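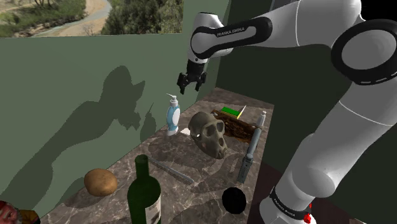 Franka Emika arm and gripper over a stone worktop, computer render.

May, Gruvberg evening classes, family history tutor

Week 2. Reading old death notices

Carrying on from burial registers. Bring the Mellberg packet again please, we only got halfway.

Notice and obituary are different things. Notice = paid for, short, family wrote it or the undertaker did. Obituary = longer, often the paper's own work, sometimes lifted from a eulogy. The Mellberg ones are nearly all notices. Charged by the line, so expect shortenings. "Intmt private", "late of", "dearly loved h. of". Write them out in full on your sheet before you do anything else.

Dates. The paper's date is not the death date. Sounds obvious, half of last year's trees had it wrong. "On the 4th inst." is this month, "ult." is last month. If it only says "suddenly, on Tuesday" work back from the issue date and put a question mark by it.

Names. Married women often under the husband's name only. Look for "née", or a brother with a different surname among the mourners. Order of children is usually eldest first but not always, sons sometimes listed before daughters whatever their age. Don't number them from a notice alone.

Who is missing? Somebody left out might have died earlier, emigrated, fallen out with the rest. You can't tell which from the notice. Leave it open.

"Sister" can mean sister-in-law, a nun, or a nurse. "Cousin" can mean nearly anything.

Places. Zervas in the packet is the farm, not a family. Vemico was the mill, so "of Vemico" means worked there or lived in the mill cottages. Check againt the rate book.

Exercise. Packet has 43 notices, pages at the back are faint, use the typed copies. Pick one. Write down only what it states, then in a seperate column what you think it implies. 30 minutes, then swap.

For next time: write a notice for someone in your own tree, 180 words at most, every fact with a source beside it. Pencil is fine.

Last updated: May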